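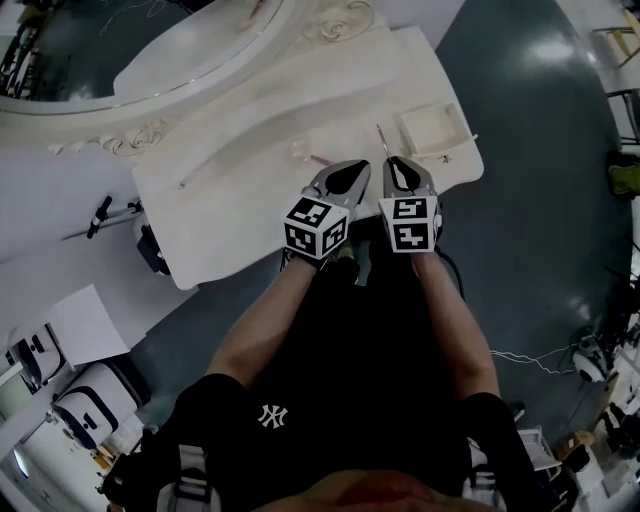 Teklow today opened public testing of Helto, its early-warning service for spider mites in glasshouse tomatoes and cucumbers. Spider mites are smaller than a pinhead, breed faster in hot weather than most of us can answer email, and are usually noticed by growers on the day they no longer need a magnifying glass to find them. Helto aims to move that day forward. It gives each bay of a glasshouse a weekly mite score, based on leaf samples taken by the grower's own staff, and tells the grower which bays to walk first. There is no uniform for the work. Anything comfortable will do, though staff going back into a clean bay should change first, as mites are happy to travel on cotton and pay no fare.

The service was tried over one summer at Sollumwood, a commercial glasshouse site where mites have been a regular guest for as long as there have been tomatoes. Staff sampled 105 bays and sent in 1,053 leaf samples. Of those, 764 had no mites at all, a result that pleased everyone except the people who had looked at all 764.

The remaining samples were more useful. In July, when the glass was at its warmest, five bays went from a low score to a high one between one weekly check and the next. All five were next to the heating pipes or the main doorway, which is where any experienced grower would have told Teklow to look, and where several did. The company has since added a box to the sampling form marked "Where would you look?" and gives the answer some weight in the score.

Helto does not kill mites. Teklow would like to be clear on this, having been asked. The service tells growers where mites are and how fast their numbers are changing. What happens next is up to the grower, and will often mean predatory mites, which eat the pest kind and are bought in bottles or sachets. Predators do best when released early and in the right place. Released late, they face a very large dinner and tend not to finish it. Growers who prefer to spray can use the same scores to treat single bays and leave the rest alone, which is kinder to any predators already at work.

Sampling is simple but not thrilling. A worker picks leaves from the middle of the plant, bags them by bay, and checks the undersides under a hand lens for adults, eggs and the fine webbing that mites leave behind. Counts go in by phone or on paper. The paper form was meant to be dropped after the first month at Sollumwood, but phones and wet gloves did not get along, and the paper form is now in its fourth version. It has bigger boxes.

Alongside the scores, growers receive a short weekly note in everyday words. It lists the bays to check, the bays that can wait, and any bay where the last sample was missing. Early notes also included a chart. Readers at Sollumwood asked what the chart was for, and after some thought Teklow took it out.

The trial also showed what Helto is not yet good at. Scores for cucumbers swung more from week to week than scores for tomatoes, and mites on young plants were missed more often than the company would like. It does not cover thrips, whitefly or aphids, all of which turned up in the bags anyway. Peppers and eggplant will be added once there are enough samples to say something sensible about them.

Growers who join the public test will get the service free through the end of their current crop, along with sampling bags, a hand lens and the fourth version of the form. They are asked to sample every week, including the weeks when nothing seems to be wrong. Those turned out to be the hard ones to collect.

The lens, bags and printed forms are supplied by Saraç, which will also handle replacements. Lenses lost in the crop are replaced once at no charge. After that, growers are invited to look for them while sampling.

Places in the test are open from 15/09/2024. Growers can apply through Teklow's glasshouse desk and should have ready a bay plan, a crop list and the name of whoever will be doing the picking.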